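Steckdosenleisten und Verlängerungsleitungen in Seminar- und Projekträumen richtig einsetzen

Bildungszentrum Mikau, Gebäudebetrieb
Anleitung für Raumverantwortliche, Kursleitungen und Mietende
Stand: Juni

Geltungsbereich

Die folgende Anleitung gilt für alle Räume des Bildungszentrums Mikau einschließlich der Außenstelle Drundulton. Sie richtet sich an Personen, die einen Raum für eine Veranstaltung einrichten und dabei Steckdosenleisten, Verlängerungsleitungen oder Kabeltrommeln verwenden. Für fest installierte Anlagen, Bodentanks und Unterverteilungen ist ausschließlich der Gebäudebetrieb zuständig. Im Haus sind derzeit 4000 ortsveränderliche Betriebsmittel erfasst; privat mitgebrachte Geräte sind darin nicht enthalten und werden im Abschnitt „Mitgebrachte Geräte“ behandelt.

Bedarf vor der Veranstaltung ermitteln

Stellen Sie vor dem Einrichten fest, welche Geräte gleichzeitig betrieben werden sollen. Die Leistungsaufnahme ist auf dem Typenschild angegeben, bei Netzteilen meist auf der Unterseite. Fehlt die Angabe in Watt, lässt sie sich aus Spannung und Stromstärke auf der Eingangsseite (INPUT) überschlägig berechnen. Addieren Sie die Werte aller Geräte, die an derselben Leiste betrieben werden, und vergleichen Sie die Summe mit der auf der Leiste angegebenen Höchstleistung.

Notebooks, Ladegeräte und kleinere Bildschirme sind in der Regel unkritisch. Wasserkocher, Kaffeemaschinen, Heizlüfter, Warmhalteplatten und Heißklebegeräte mit hoher Leistung werden dagegen einzeln und unmittelbar an einer Wandsteckdose angeschlossen. Heizlüfter bedürfen darüber hinaus der vorherigen Zustimmung des Gebäudebetriebs.

Sind mehr Anschlüsse erforderlich, als der Raum bietet, ist Formblatt 56 auszufüllen. Der Gebäudebetrieb stellt dann Leisten in passender Länge bereit und benennt bei Bedarf einen anderen Raum.

Auswahl der Steckdosenleiste

Verwendet werden nur Leisten mit Schutzkontakt und lesbarer Kennzeichnung. Für die Innenräume in Mikau hält die Ausgabestelle das Modell Alora in zwei Leitungslängen bereit. In der Werkstatt und im überdachten Hofbereich ist die spritzwassergeschützte Ausführung Dalsgaard zu verwenden, deren Klappdeckel bei nicht belegten Steckplätzen geschlossen bleiben.

Wählen Sie die kürzeste Leitung, die spannungsfrei im mechanischen Sinne – also ohne Zug an Stecker und Gehäuse – bis zum Arbeitsplatz reicht. Überlange Leitungen führen zu Schlaufen auf dem Boden und damit zu Stolperstellen.

Sichtprüfung vor jedem Einsatz

Die Sichtprüfung nimmt wenig Zeit in Anspruch und wird bei gezogenem Netzstecker durchgeführt. Gehen Sie wie folgt vor:

1. Ziehen Sie den Netzstecker der Leiste und entfernen Sie alle angeschlossenen Geräte.
2. Lesen Sie die Prüfplakette ab. Das Prüfintervall für Leisten in Seminarräumen beträgt im Haus 12 Monate. Abgelaufene Leisten werden zurückgegeben.
3. Betrachten Sie das Gehäuse von allen Seiten. Risse, Verfärbungen, Schmelzspuren oder lose Teile schließen eine Verwendung aus.
4. Führen Sie die Leitung über die gesamte Länge durch die Hand und achten Sie auf Knicke, Einschnitte und Quetschstellen.
5. Prüfen Sie die Einführung der Leitung in Stecker und Gehäuse. Der Mantel muss fest sitzen, einzelne Adern dürfen nicht sichtbar sein.
6. Kontrollieren Sie die Schutzkontakte auf verbogene Bügel und Verschmutzung.
7. Betätigen Sie, sofern vorhanden, den Schalter. Er muss deutlich einrasten.

Eine Leiste, die auch nur in einem Punkt auffällig ist, wird nicht verwendet. Reparaturen mit Klebeband sind unzulässig.

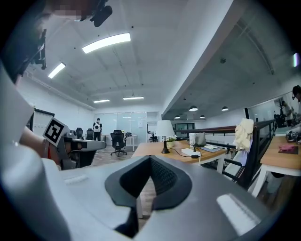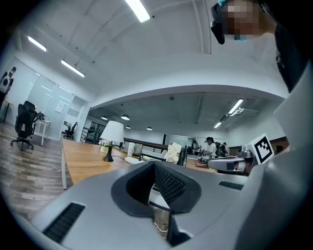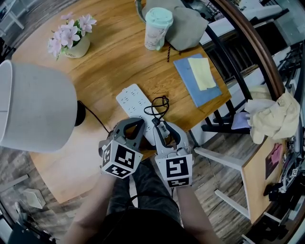

Darf eine Steckdosenleiste an eine zweite Steckdosenleiste angeschlossen werden?

Das Hintereinanderschalten von Steckdosenleisten ist in allen Räumen des Bildungszentrums untersagt. Reicht eine Leiste nicht aus, ist eine Ausführung mit mehr Steckplätzen oder mit längerer Leitung anzufordern.

Aufstellen und Verlegen

Bestimmen Sie zunächst den Platz der Leiste und erst danach den Weg der Leitung. Auf Tischen liegt die Leiste so, dass Getränke und Pflanzgefäße nicht in unmittelbarer Nähe stehen. Am Boden wird sie unter dem Tisch oder entlang der Wand platziert, außerhalb des Bereichs, in dem Stuhlrollen bewegt werden. In Fluren, auf Treppen und vor Notausgängen dürfen Leisten und Leitungen nicht liegen, auch nicht vorübergehend während des Aufbaus.

Lässt sich das Queren eines Gehwegs innerhalb des Raumes nicht vermeiden, ist eine Kabelbrücke zu verwenden. Kabelbrücken werden an der Ausgabestelle in Raum 13 ausgegeben. Teppiche und Läufer sind als Abdeckung nicht zulässig, ebenso wenig das Durchführen von Leitungen durch geschlossene Türen oder Fenster.

Überschüssige Leitung wird in weiten Bögen abgelegt und nicht straff gewickelt. Kabeltrommeln sind vor der Inbetriebnahme vollständig abzurollen. Die Lüftungsöffnungen von Netzteilen bleiben frei; Netzteile gehören nicht unter Kissen, Papierstapel oder Kleidung.

In Räumen mit beweglichen Tischen empfiehlt es sich, die Leiste mit den vorhandenen Klettbändern am Tischgestell zu befestigen. Wird der Tisch versetzt, ist zuvor der Netzstecker zu ziehen. Nägel, Schrauben und Tackerklammern dürfen weder an der Leitung noch am Möbel angebracht werden.

Inbetriebnahme

Schließen Sie zuerst die Leiste an der Wandsteckdose an und schalten Sie sie aus, bevor Sie die Geräte einstecken. Stecker werden vollständig und gerade eingeführt. Große Steckernetzteile setzen Sie an die Enden der Leiste, damit die übrigen Plätze nutzbar bleiben. Schalten Sie die Leiste danach ein und nehmen Sie die Geräte nacheinander in Betrieb.

Löst die Sicherung oder der Fehlerstromschutzschalter aus, so ist die Leiste vom Netz zu trennen und der Gebäudebetrieb zu verständigen. Das Wiedereinschalten in der Unterverteilung bleibt dem Fachpersonal vorbehalten. In Drundulton wenden Sie sich außerhalb der Bürozeiten an den Bereitschaftsdienst, dessen Rufnummer am Eingang aushängt.

Während der Veranstaltung

Achten Sie auf ungewöhnliche Erwärmung, Geruch oder Geräusche. Eine handwarme Oberfläche bei Netzteilen ist üblich; eine deutlich heiße Leiste ist umgehend außer Betrieb zu nehmen. Weisen Sie Teilnehmende zu Beginn darauf hin, dass zusätzliche Geräte nur nach Rücksprache mit der Kursleitung angeschlossen werden. In längeren Pausen genügt ein kurzer Blick auf die Laufwege, denn Leitungen verschieben sich erfahrungsgemäß beim Aufstehen und Stühlerücken.

Mitgebrachte Geräte

Private Notebooks und Mobiltelefone dürfen mit ihrem zugehörigen Netzteil betrieben werden, sofern dieses äußerlich unbeschädigt ist. Private Steckdosenleisten, Reiseadapter und Mehrfachstecker sind nicht gestattet. Bei Geräten mit ausländischem Stecker gibt die Ausgabestelle einen geprüften Adapter gegen Unterschrift aus. Mietende, die eigene Veranstaltungstechnik einsetzen, legen die Prüfnachweise spätestens bei der Raumübergabe vor.

Abbau und Rückgabe

Schalten Sie zuerst die Geräte aus, danach die Leiste. Ziehen Sie anschließend den Netzstecker am Steckergehäuse, nicht an der Leitung. Lassen Sie Netzteile abkühlen, bevor sie eingepackt werden. Die Leitung wird in gleichmäßigen, lockeren Schlaufen aufgenommen und mit dem Klettband gesichert. Um das Gehäuse gewickelte Leitungen werden an der Einführung stark belastet und altern dort vorzeitig.

Staub entfernen Sie mit einem trockenen Tuch. Feuchte Reinigung ist dem Gebäudebetrieb vorbehalten. Ist Flüssigkeit auf oder in die Leiste gelangt, wird der Raumstromkreis durch den Gebäudebetrieb abgeschaltet; berühren Sie die Leiste bis dahin nicht und halten Sie andere Personen fern.

Beschädigte Leisten erhalten einen roten Anhänger mit Raumnummer und kurzer Angabe des Mangels. Sie werden getrennt von den einsatzbereiten Leisten abgegeben – auch dann, wenn der Mangel gering erscheint. Die Ausgabestelle trägt die Rückgabe in das Geräteverzeichnis ein und händigt auf Wunsch sofort Ersatz aus.

Anträge auf zusätzliche fest installierte Steckdosen sind über die jeweilige Bereichsleitung an den Gebäudebetrieb zu richten. Dem Antrag ist ein Raumplan mit den gewünschten Positionen beizufügen.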